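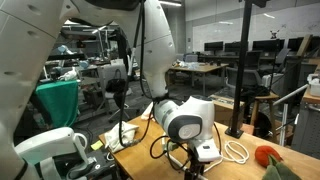

A coiled white cable on a scuffed wooden workbench, with black cables loose across the middle.

I want to defend the worn workbench, and I also want to ask its users for a little more order.

When I first came to work in Brerkthorpe, the shared workroom had received three new tables with a hard gray surface. They were easy to wipe and very pleasant to look at. After one month, everybody was again standing at the old wooden ones. I think the reason is simple. On a table which already has scratches, a person is not afraid to work. You put down a clamp, you push it a bit, and you do not feel guilty.

But this freedom has a price, and the price is usually cables. On most benches I know, one cable is coiled with care and the others lie where they fell. The coiled one takes its small circle of wood and disturbs no one. The loose ones take the whole middle of the table, the place where your hands should be.

My colleagues at Gilik tell me that tidying is lost time. I do not agree. To coil one cable takes me 20 seconds. To find which black cable belongs to which adapter takes much longer, and I do it in a bad mood.

I do not ask for an empty table. A crumpled cloth can stay, and so can a yellow note if somebody still reads it. Even a plush tomato has its right to a corner. In Kushwaha, where I learned my trade, we had a rule that only the middle must be clear by six in the evening. The corners belonged to the people. I have not met a better rule, and I would like to see it on our wall before September.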